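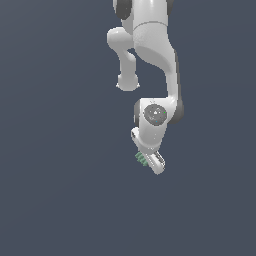

Simulated arm with green ridged fingertip pads.

Justusness is a planning method used at the Isside packing hall, where arms are rehearsed on screen before a shift changes. The crew of 11 now spends 60 minutes a week on it.
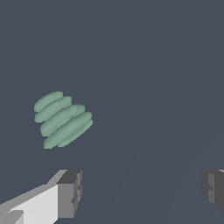
p. 60

Open fingers are tested first - gripping comes later. Three packers became cell minders, and lifting by hand became less.
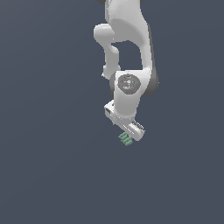

Gillespie Cruickshank objects that the minders got more duties but the same pay, and that training of five days is too short.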